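秋冬コレクション制作 中間報告(Trulura助成プログラム ご担当者さま宛)

いつも温かく見守ってくださり、本当にありがとうございます。ブランドGrelerの制作も折り返しを過ぎました。前回のご報告から少し間が空いてしまいましたので、今回はやや長めに、この数か月の歩みをお伝えさせてください。
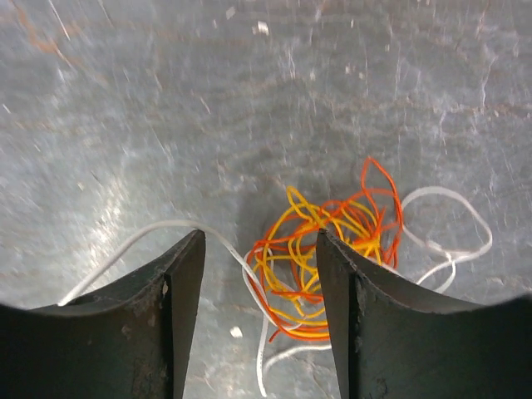
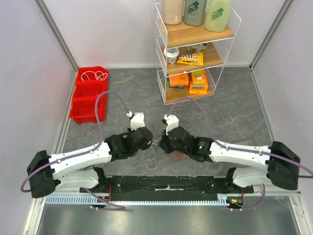 まず素材についてです。今季の柱に据えた圧縮ウールは、Ngubaneの工房にお願いしていた分が無事にすべて届きました。春の時点では墨色と生成りの二色だけで組むつもりだったのですが、見本帳をめくっているうちに深い煉瓦色がどうしても忘れられなくなり、コートの見返しと手袋に使うことにしました。表からはほとんど見えない場所です。それでも袖を通したときにふっと色がのぞくのがなんとも嬉しくて、アトリエではこの仕様がいちばん人気です。

型数は当初の計画どおり17型で確定いたしました。内訳はコートが五型、ジャケットが三型、ニットが四型、スカートとパンツが合わせて五型です。このうち十二型は二度目のトワルまで進み、肩線の修正もほぼ落ち着きました。残る五型はいずれもパンツとスカートで、腰まわりの分量に少々手こずっております。厚みのある生地なのでタックを畳むとどうしても膨らんでしまい、いまは縫い代を割って押さえる方法と、切り替えに逃がす方法の両方で試しているところです。今月の半ばにはどちらかに決めます。

縫製はCotellに引き受けていただけることになりました。最初の打ち合わせでは、衿のステッチ幅ひとつに一時間以上もお付き合いくださり、恐縮するやら心強いやらでした。初回の生産は全型合計で1374着、うちコートが100着です。コートの数を絞ったのは、手まつりの工程をどうしても省きたくなかったためで、この点は卸先の皆さまにも事前にご説明し、ご了解をいただいております。

受注につきましては、9月の展示会で卸と個人のお客さまを合わせて2447点のご注文を頂戴しました。帽子や手袋などの小物も含んだ数字ですが、昨年の秋冬を上回っており、素直にほっとしております。とくに手袋は会場で試着されたまま離してくださらない方が何人もいらして、追加の生地を手配することにいたしました。初回の生産で足りない分は、二回目の生産に回してお届けする予定です。

予算は、生地代が見込みより膨らんだ一方で、展示会の什器を前回のものを塗り直して使ったおかげで会場費がかなり浮き、全体としては計画の範囲に収まっております。費目間の流用が発生しますので、別紙の変更届をご確認いただけますと幸いです。領収書の写しも同じ封筒にまとめました。

ひとつご相談がございます。ルックブックの撮影を10月に予定しておりましたが、パンツの仕様が決まってからのほうが良いと考え、11月に移したく存じます。納品の時期には影響いたしません。お差し支えがあれば、どうぞ遠慮なくお知らせください。

次回は撮影が済みましたころに、最終仕様書と生産の進み具合を添えてお送りいたします。お近くにお越しの際は、ぜひアトリエにもお立ち寄りください。夕方5時ごろでしたら、たいていお茶の用意がございます。

Greler アトリエ一同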